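Vasiliki Tzanetos
Notes on sealing stone countertops, since three people asked after my last thread. 1/7

Start with a water test. Put a spoonful of water on the stone in a spot that gets daily use, and leave it for 15 minutes. If the stone darkens under it, the sealer is worn. If it beads and wipes off clean, leave it alone. 2/7

Test more than one spot. The strip by the sink wears first. The back corner under the cabinets can hold its sealer for years, and a test there says very little about the rest. 3/7

Marble is calcite. Lemon juice, vinegar and most bathroom cleaners dissolve it, and the dull mark they leave is an etch. Sealer slows down stains. It does nothing for etching. A good share of the complaints I read about sealers are complaints about etching. 4/7 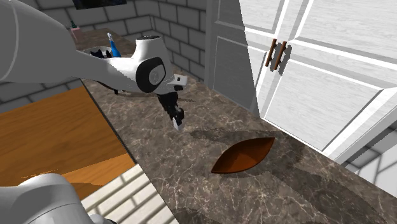
Dark stone hides oil and shows etching. Pale stone does the reverse. Check a dark top at night with a flashlight held almost flat to the surface. Dull rings show up that you will miss under ceiling lights. 5/7

Application: clean with a pH-neutral cleaner and let the stone dry overnight. Wipe on a thin coat of penetrating sealer, wait as long as the label says, then buff off everything left on top. Residue that dries on the surface turns into a haze, and the haze takes far longer to remove than the sealer took to apply. I work in sections of 2 feet. Second coat only if the water test still fails the next day. 6/7

On products: I used Zilitz for 4 years and switched to Marchand in March. Same coverage on my samples, less smell. The Marchand can has a poor lid, so decant what you need and close it right away. Will post the oil test once the samples have had their full cure. 7/7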